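Ellow hand kit on trial: thumb sleeve bunching
Ticket 64, opened 10/01/2022

Hi Turamel support! We've got the Ellow kit doing dishwasher loading at Skerbridge and I love it (mostly), but the thumb on one hand goes stiff after 30 cycles. Arms are fine, pitcher grip is fine. 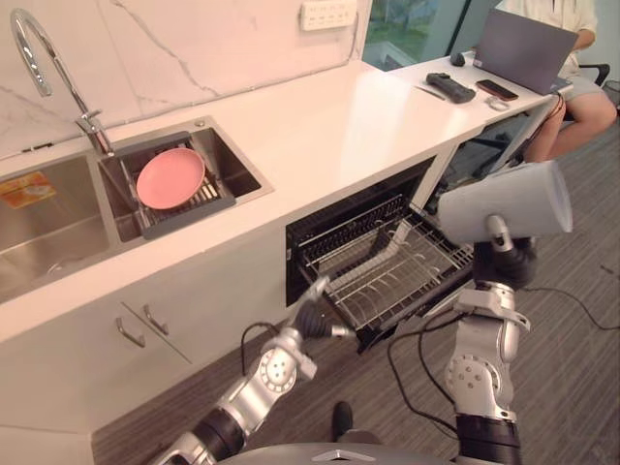
Carol Crabtree: Is it the sleeve or the joint? Ours did that until we dropped the grip force to 8.

Tried 8, Carol, no change. So I'm blaming the sleeve, it rolls up into fat folds.

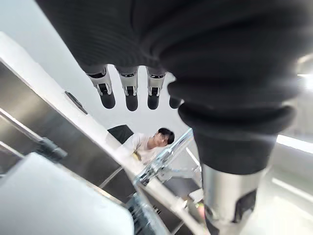
and I reckon it's dragging on the joint whenever the thumb has to swing across. Thomas pulled the fabric back by hand and got 77 cycles out of it, then it crept again. Could you send the longer sleeve before we decide on buying?

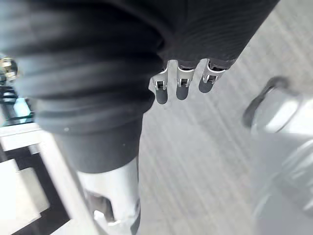

Still to try
Recalibrate the thumb with the sleeve off.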